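The dropout that only happened with joint 6 past center

I spent most of August chasing a fault on the bin-picking cell, and I am writing it up mainly so that I have the order of events straight before I forget it. The short version is a broken conductor in the tool cable. The long version has more wrong guesses in it than I would like.

The symptom first. During a pick the gripper would close, the arm would lift, and somewhere between lift and place the tool I/O would disappear for one or two controller cycles. The program treats a lost tool signal as a protective stop, so the arm halted with the part in the fingers, and the gripper, which has a spring return and no latch, let go. Parts fell back into the bin from wherever the arm had stopped. Twice they fell outside it.

It did not do this often. In the first log I kept, there were 1378 pick attempts and 20 dropouts. That rate is low enough that you can convince yourself a change has fixed it, run for an afternoon, and be wrong.

First guess: supply voltage

The gripper draws a short current peak when it closes, and the 24 V supply in the cabinet is shared with the lights and the bin sensor. I put a logger on the rail at the cabinet end and left it overnight. The rail dipped when the fingers closed, by less than half a volt, and was flat at the time of every dropout. I moved the gripper to its own supply anyway. No change in the rate. I left the second supply in place because the wiring is cleaner that way.

Second guess: the gripper's own board

The gripper is a Flason unit with a small driver board behind the mounting plate. A fault there could look like this from the outside. Ghazal Fallahi had a spare, same revision, and we swapped it over in half an hour, including the tool calibration. The spare dropped out on its fourth pick. I had been fairly sure about the board and had already written half an email to the supplier, so that was a useful email not to have sent.

Third guess: software

I will not go into this at length. We run a coordination layer called Grekarmont between the vision side and the controller, and it had been updated in July. I rolled it back. The dropouts continued at the same rate with the old version. I rolled it forward again. Two days.

What the log said once I sorted it properly

Up to this point I had been logging the time of each dropout, the program step, and the gripper state. I had not been logging joint positions, on the grounds that the controller keeps its own trace and I could always go back to it. The controller's trace buffer holds 800 samples and then overwrites itself. By the time I walked over to the cell after a stop, the interesting part was usually gone.

Hashini Weerakoon asked what the wrist was doing at the time, and I could not tell her. I added all the joint angles to the log that evening and ran until I had another handful of stops. Every one of them had joint 6 rotated well past center in the positive direction, with joint 5 bent. None had it on the negative side. The grasp planner picks whichever wrist rotation suits the item, so the bad region was visited irregularly, and that accounts for the fault looking random.

Reproducing it was then easy. I put the controller in manual reduced speed, enabled the tool signal with nothing in the fingers, and rotated joint 6 slowly with a scope on the signal line. It broke up in a band a few degrees wide, recovered, and broke up again on the way back. Pressing on the cable by hand (arm stopped, drives off) would do the same thing.

The cable

Cable dress on a six-axis arm gets less attention than it should. The bundle is laid out once, usually with the arm in its home position, and looks fine there. 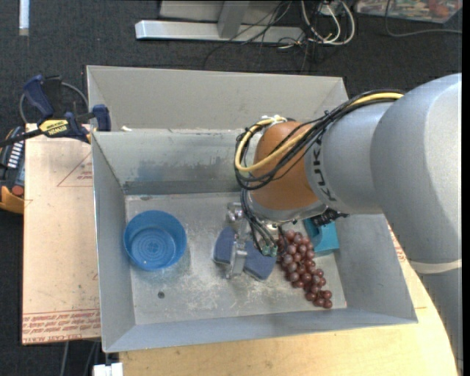
Cable length at the wrist has to be judged at the ends of joint travel, and mine had been judged at home. The outer jacket of the tool cable was intact, so a visual check passed it every time. The conductors inside had been bent at the same point on every positive rotation, directly next to a tie that had been pulled down too hard, and one of them had parted. The ends touched when the cable was straight. On this arm the bundle follows the top of the casing and loops around the orange-brown joint before turning back underneath, and the yellow cable makes a wide bend there with white ties holding the loop together near the top. Those ties are the part to look at on any similar layout. A tie at the start of a bend makes a hinge, and all of the flexing goes into the few millimeters beside it.

The replacement is a Tamex cable rated for torsion as well as bending. The one that failed was rated for bending only, in a chain, and I should have read the datasheet to the end. Changes made at the same time:

Bend radius checked at both limits of joints 5 and 6 with the tool on.
Ties near moving joints closed by hand only, no tensioning tool, with a wrap under each.
Strain relief moved back to the casing, so the connector carries no load.
Joint angles logged at every stop, permanently.

The safety side

The item I care about most is the gripper letting go on a lost signal. A protective stop that drops the load is a poor protective stop. With soft items in a bin the result is a bruise. With the fixtures we handle on the other program it would be a foot. Hashini and I went through the risk assessment again and found that loss of tool signal was listed, but only as a cause of stopping, with no line for what happens to the part.

The spring return has been replaced with a self-locking finger drive from Bagheri, which holds position with the power off. This has its own cost: a person freeing a trapped finger now needs the manual release, so the release key hangs on the cell gate and the procedure is posted next to it.

Since the cable change there have been no dropouts, over a longer run than the first log. I still have the old cable in a drawer with the break marked, and I would like to section it when the saw is free. The controller trace question is open. Ghazal thinks the buffer can be frozen on a stop with a flag in the configuration, and I have not found the flag yet.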